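Rumanora Practice Code for Simulated Manipulation – Gallery

The Rumanora Practice Code sets out how member laboratories prepare, run and record simulated manipulation work before any task is passed to a physical robot. This gallery accompanies the October edition. The views were rendered in the Gronico simulator and are grouped by the part of the code to which they relate. Members may reproduce them in training material, provided the section number is kept with each view.
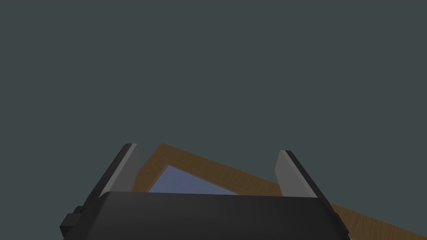 Section 4 – Gripper Readiness

Fingers open, with the wooden tray beyond. The code requires the operator to confirm the finger opening before the gripper moves toward any object. Both contact pads must remain in the wrist view during this check – a view that shows only one pad does not meet the requirement.

Workspace checks come next. Each run begins with a record from the robot's own viewpoint, stored with the run number and the scene version. Laboratories using the Barua logging format should enter the record under "start state." 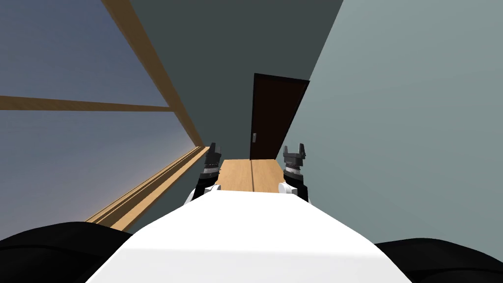 Both grippers upright at the tabletop, with the closed door ahead.

Door fixtures are treated separately, as handles and knobs call for their own limits on force and approach speed. A task may be submitted for review after 100 logged runs. Up to 30 of these may be repeated if the log is incomplete, and every repeated run keeps its original number.

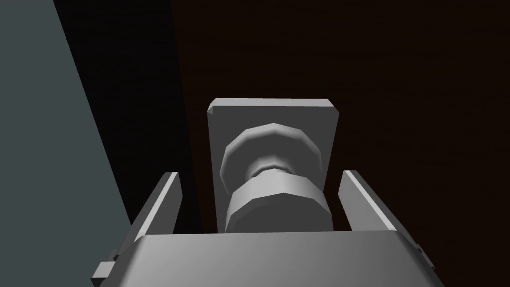

Open fingers on either side of the knob. Section 4, approach to fixtures.

Questions about the code should be sent to the Kikum office, quoting reference 419. Earlier editions remain available to members on request.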